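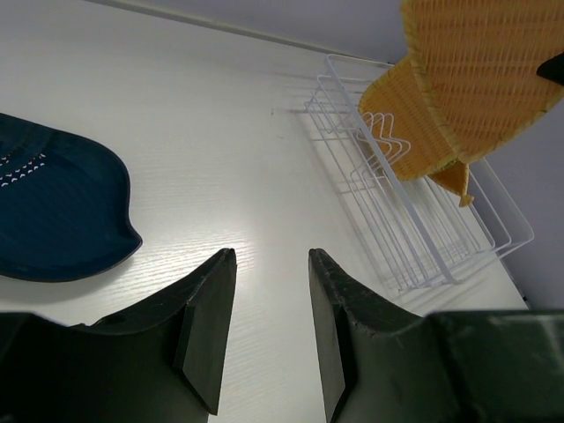
二号工位台面,腕部相机视角:左侧蓝盘,右侧白色铁丝架和橙黄色编织件

二号工位复机前安全检查表(带备注)
地点:Vuvadgate,Stevens 楼一层
检查日期:2021年7月28日
检查人:我(许工组里的夜班那个),复核 Mahtab Amini
设备:桌面机械臂一台,Bridden 两指夹爪,Pollura 控制软件

先把事情说一下,没在场的同事看表会看得一头雾水。夹爪去架子上取编织件,合拢的时候指尖勾住了架子的一根铁丝,软件以为抓到东西了,就照常往上提。架子跟着走,一头离了桌面,臂还在往后拉。Setareh 拍了急停,臂停了,夹爪没松,架子就那么斜挂着。没有人受伤,盘子也没摔!但是保护性停机从头到尾没有触发,这个我很在意,所以整张表从头走了一遍,平时打个勾就过去的也重新做了。

结果写法照旧:合格、不合格、待定。备注是我自己写的,啰嗦请包涵。

一、断电与隔离

1.1 主电源断开并挂牌
合格。
备注:牌子挂了,锁也上了,钥匙在我这里。旧牌子上的字已经磨得看不清,我换了张新的,写的是 Stevens 楼的内线,别再打到 Pollura 的客服去了(上次真有人打过)。

1.2 断电后抱闸保持
合格。
备注:断电后手扶着前臂等了一会儿,没有往下沉。请各位以后做这一项也用手扶着,站在侧面,别把头伸到臂下面去看。

1.3 夹爪断电后的状态
不合格。
备注:就是这次挂住架子的那个毛病。夹爪断电后保持夹紧,说明书上是这么设计的,怕掉件嘛,可以理解。问题是工位旁边没有任何手动松开的说明,当时我们三个人对着它找释放螺丝,Setareh 打着手机灯才找到。要贴一张图,贴在急停旁边,字大一点。

二、急停与保护停机

2.1 急停按钮,台前
合格。
备注:按下去干脆,旋转复位也正常。

2.2 急停按钮,示教器
合格。
备注:能用。不过线太短,站到架子那一侧就够不着了,我拉着线试了好几次,差一点点。不算不合格,但是记一笔。

2.3 停止响应时间
合格。
备注:内部要求不超过 500 毫秒,连做 4 次,每次都在限内。原始记录在工位文件夹里,Mahtab 签过字。

2.4 外力超限触发保护停机
不合格,这条是重点。
备注:用测力计顶着指尖慢慢加力,加到我自己都觉得不舒服了它还没停。进 Pollura 一看,碰撞灵敏度停在最低那一档。翻了变更记录,是一月份调的,原因栏写着“误停太多”,签名栏空着。我不想在这里猜是谁,反正误停太多应该去查为什么误停,直接把灵敏度拧到底,早晚要出这种事。已经调回出厂值,复测触发正常。这一项我仍然写不合格,等 Elsie Penrose 把参数加了密码再改。

三、夹爪

3.1 指尖外观
合格。
备注:拆下来看的。两根指头没有裂纹,内侧面擦干净了,螺丝重新打了力矩。左边那根靠近尖端有一道细划痕,指甲刮得到一点点,应该就是铁丝蹭的,先留着用,下次点检再看长没长。

3.2 开合行程与对中
合格。
备注:空载开合,两指同步,没有异响。

3.3 抓取判定
不合格。
备注:现在的判定逻辑只看电流,电流上去了就算“抓到了”,至于抓的是编织件还是铁丝,它一概不管。我跟 Shih-chieh Hsu 讨论过,他建议再加一个指间开度的范围:编织件有厚度,铁丝很细,合到接近全闭还说抓到了,就应该报警。我觉得很有道理,而且改起来不难,他答应先写个草稿给我们试。改好之前,取架子上的件一律降速,旁边必须有人,手放在急停上。对,就是一直放着,很无聊,我知道。

3.4 夹爪电缆走线
待定。
备注:扎带松了一根,弯腕的时候线会往外鼓。我重新扎过,但转到极限位置还是有点绷。等白班的 Prasetyo Menon 来看,这条臂的线当初是他布的,我不敢随便剪。

四、台面与物件

4.1 架子固定
不合格。
备注:架子原来是直接摆在桌上的,什么都没垫没压,一拉就走。它中间还有一排弯成波浪的隔条,圆头都朝上,指尖从上面下去非常容易钻进圈里。我的想法是换一个隔条少的架子,在换到之前,至少把底框固定住,不能让它跟着臂跑。也有人说固定住了勾到反而更危险,力全吃在臂上,这话没错,所以 2.4 没关闭之前不许跑自动!两条要一起看。

4.2 编织件摆放
待定。
备注:编织的东西形状软塌塌的,每次摆出来都不一样,有的角会垂到铁丝中间去,这种最难抓。建议摆放的人把垂下来的角先理到上面,再按启动。我写进作业指导书了,大家用两天看看,顺不顺手告诉我。

4.3 易碎物与运动范围的距离
待定。
备注:盘子目前不在取件路径上,可是这次架子被拖动的时候,方向刚好朝它那边去。我试着把盘子的放置点往外挪,挪完程序里的点位也得跟着改,今天没做完。

4.4 台面清洁与反光
合格。
备注:台面擦过了。白桌子反光这个事我唠叨很久了,灯一照中间一团亮,相机看着费劲。跟这次故障有没有关系我说不好,日志里看不出来,先不往原因里写。

五、人员与流程

5.1 当班人员知道急停位置
合格。
备注:一个一个问的,都能闭着眼指出来。

5.2 故障后的处理步骤有书面说明
不合格。
备注:没有。我们那天全凭商量,好在大家都冷静。我先写了个短的,暂时按这个来:
急停以后不要复位,先看夹爪夹着什么。
夹着固定物或架子的,一个人托住,另一个人用手动释放螺丝松开。
手离开运动范围以后,再由托架子的那个人喊可以。
听到了才能复位,复位以后先慢速回零。
最后把日志导出来再关机,别像这次一样差点被覆盖掉(是我关的,我认)。

5.3 参数变更有签字
不合格。
备注:见 2.4。变更单以后没有签名就不给进版本,Elsie 那边同意了。

总体判定:不允许恢复自动运行。手动慢速可以,限当班两人同时在场。

遗留事项
碰撞灵敏度参数加密码:Elsie Penrose
指间开度报警草稿:Shih-chieh Hsu
电缆走线复查:Prasetyo Menon
手动释放说明图、架子固定:我
盘子放置点和程序点位:我和 Setareh Mohammadi

复核意见(Mahtab Amini):2.4 我在旁边看着复测的,同意暂不关闭。3.1 那道划痕请拍照留底,写明离指尖多远,不然下次没法比。4.1 固定方式先给我看再装,别用胶带。

回复:收到,胶带已经放回抽屉了。划痕的位置我明晚上班量好补在 3.1 后面。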